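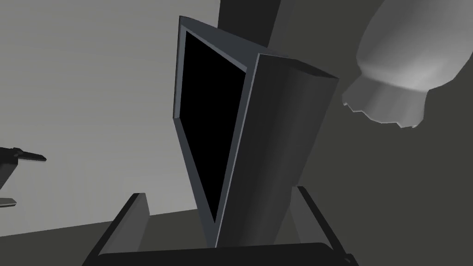 Werkstattbuch, Eintrag 08/09/2021
Thema: Nachhall im Hörraum, zweite Messreihe

Ausgangslage: Die Werte aus April waren unterhalb 200 Hz nicht brauchbar, Störabstand zu klein. Messung komplett wiederholt, diesmal mit längerem Sweep und 11 Mikrofonpositionen. Quelle in der Ecke, Membran zur Raummitte. Lüftung aus, Tür zu, Heizkörperventil zugedreht (klapperte beim letzten Mal bei tiefen Tönen).

Auswertung mit dem Skript von Korneteo, alte Version. Die neue schneidet den Anfang der Impulsantwort falsch ab, Fehler ist gemeldet, Antwort steht aus.

Ergebnis: Im mittleren Band liegt die Nachhallzeit im Sollbereich. Nach unten steigt sie deutlich an, der Verlauf ist über alle Positionen ähnlich. Oberhalb 3.000 Hz fällt sie stärker als gerechnet. Vermutlich ist der Absorptionsgrad für den Vorhangstoff zu niedrig angesetzt; im Datenblatt von Kukier steht nur der Wert für glatte Hängung, wir haben gefaltet gehängt.

Rechenmodell: Flächen neu eingegeben. Im alten Modell fehlten Möbel ganz, Teppich war als durchgehender Belag angenommen. Beides geändert. Möbelfronten als schallhart, Teppich als eigene Teilfläche. Pflanzen weiterhin vernachlässigt.
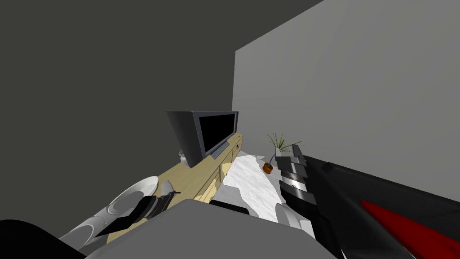 Wohnraum als Rendering: TV-Möbel in der Nähe der Ecke, heller Teppich auf einem Teil des Bodens.

Offen bleibt die Streuung. Ansatz nach Vukčević (Kopie im Ordner, Kapitel 2) liefert für kleine Räume zu kurze Zeiten, wenn die Absorption so ungleich verteilt ist wie bei uns. Sabine und Eyring unterscheiden sich hier kaum, das hilft also nicht weiter. Nächster Versuch: Streugrad der Längswand schrittweise erhöhen und nur gegen die Terzen ab 500 Hz abgleichen.

Tiefer Bereich: Plattenresonator, erster Aufbau. Sperrholz auf Rahmen, Hohlraum halb mit Mineralwolle gefüllt. Resonanz liegt höher als berechnet. Rahmen nachgemessen, Hohlraumtiefe stimmt. Platte ist leichter als angegeben, neu gewogen und Zettel drangeklebt. Dichtband an der Unterkante löst sich, mit dem von Ilness ersetzen, das hat am Prüfkasten gehalten.

Hinweis für alle: Messmikrofon zwei nicht mehr verwenden, bis es kalibriert ist. Pegel driftet während der Messung. Die Aufnahmen damit sind im Verzeichnis markiert und nicht in die Mittelung eingegangen.

Zu erledigen:
Absorptionsgrad Vorhang gefaltet nachmessen
Resonator mit schwererer Platte
Modell mit neuem Streugrad rechnen
Stativklemme bestellen, die lange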